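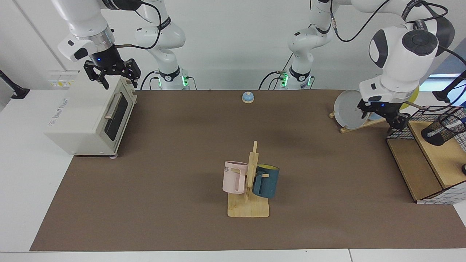 Mugs on the rack, plates in the dish rack, two arms over the table.

Can a machine tidy a kitchen bench yet? My colleague Yasaman Ghasemi and I have asked this question at Nullari for 11 months. My answer today is: some chores yes, but slowly, and with a person close by. These photos are from our practice kitchen. 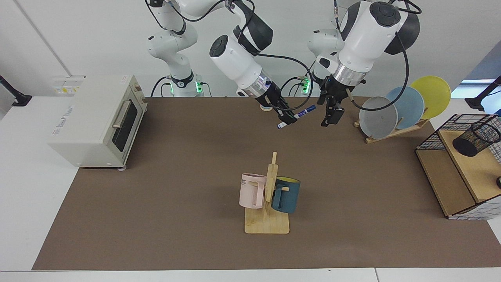
The blue marker is held in the right gripper. The mesh pen holder is on its side on the shelf at right.

A thin object like a marker is a hard test for us. Out of 400 tries in our log, the good ones are still fewer than I would like. Mugs are also difficult, for the handle must find the peg.
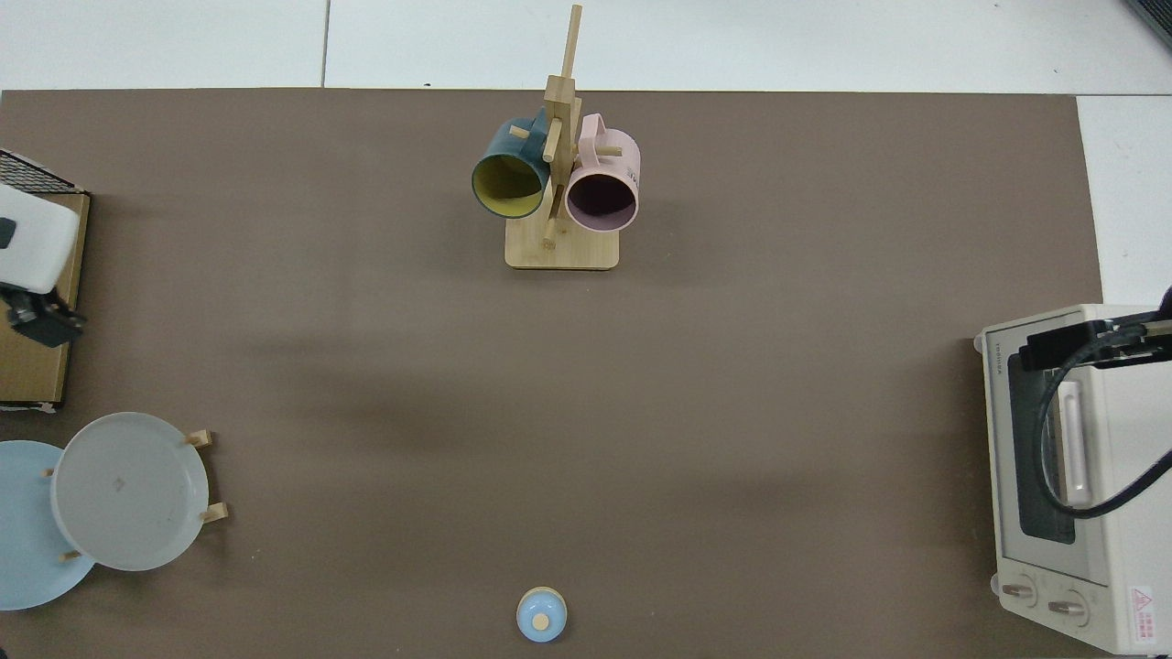 The same kind of work seen from higher up, with the toaster oven at right and a small light blue lid near the front.

Wiping and folding will have their own gallery in October.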